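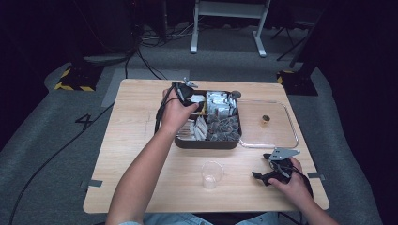

September, late, and I should be in bed, but the kettle is on and I want to get this down while I'm still pleased with myself.

I finally placed the Cirkumport order. I had been carrying that cart around for most of the summer, if a person can be said to carry a cart that lives on a phone, and every time I opened it there was some new banner across the top telling me the sale was nearly over. It was never over. Natsumi says the sale at Cirkumport has been ending since before she was married, and she should know, she bought her whole set of suitcases there in one of its final hours.

Anyway, the codes. I went hunting through those coupon pages this afternoon, the ones with the big cheerful buttons, and I must have pasted in every word they had. Expired, expired, not valid in your region, expired. One of them wanted me to install something in my browser first and I closed that page in a hurry. Then I remembered that Shigeru had forwarded me a newsletter back in the spring (he forwards everything, bless him, including the weather) and there at the very bottom was a code for 1,000 points off a first order with Tristora, who run the bedding side of the shop. I typed it in without any hope at all and it went through! I said "oh!" so loudly that I startled myself. 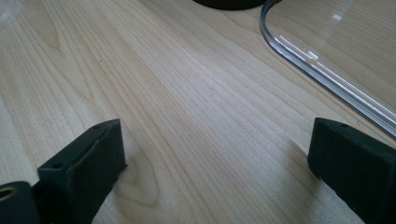 So that is 2 of the Plullness pillows, the medium ones, and a cover for each, and the whole thing came to 2,848 points after the discount, which I had saved up from the winter coat and all those birthday presents. I didn't pay a thing except the shipping. I went back and forth over the firm pillow for an embarrassing length of time. Mother always slept on a firm one and swore by it, but I tried Natsumi's when I stayed over in Kamata and woke up with my neck at an angle, so medium it is, and if I'm wrong I have until the end of next month to send them back.

I called the Hayashis after supper to tell them. Shigeru wanted to know whether the code would work a second time and I said I thought first order meant first order, but he was already off looking for his glasses. Natsumi took over the phone and we talked for ages about nothing much, her knee, the neighbors' new fence, whether I'd come down for a few days when it cools off. I would like to. I said I'd bring the good rice crackers.

Delivery in 5 days, they say. I need to clear out the hall closet before then and decide what to do with the old pillows, which I'm a little fond of, flat as they are. Kettle's boiling.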